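Jekside Cell Rules, wall edition

Good practice for bin-picking cells, on one large sheet

Home > Guarding and signage > Wall charts

The Jekside wall chart sets out house rules for people who work beside a robot arm and a bin of mixed parts. It doesn't replace your risk assessment, and it won't stand up in front of an inspector and do the talking. It hangs on the wall and says the same thing every morning, at a height where people have to try quite hard not to read it.

The text was written by Alcides Agudelo after 4 years of being asked whether the teach pendant could live on the floor. It could not. Rule 2 covers this.

What the rules say, in short:

Clamp the bin before the first pick. A bin that can wander will wander, and the arm will carry on to where the bin used to be.

Hang the pendant up, or lay it flat within reach and outside the arm's travel.

Tie cables along the arm with enough slack for the wrist to turn, then run every joint slowly to its limits and look again.

Mark fixture positions on the table. Tape is fine. Memory is not.

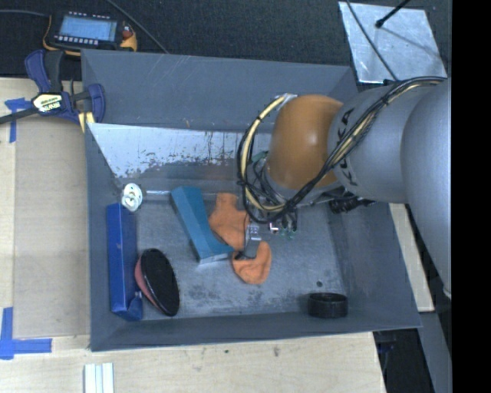 Rule 5 gets the most complaints. It asks for the arm to be stopped and locked off before a hand goes into the bin, including for the one part that has rolled into the corner and would only take a second. We have heard about the second. The rule stays.

Rules 6 to 9 deal with changing grippers, reduced speed during set-up, who may clear a fault, and mugs.

Which version to order

Varnent: matt laminate, for dry areas. Pens will write on it, so expect remarks.
Urrego: rigid board with four fixing holes. Screws not supplied.
Vendov: wipe-clean, for places with coolant mist. Slightly shiny under strip lights.

The wording was last revised in September 2018. Charts from the April printing are still usable, but rule 7 has a misprint that tells you to reduce the speed of the operator.

Minimum order is one. The current print run is 3,000, and 1,953 are left in the stockroom. Please allow for the tube when measuring your letterbox.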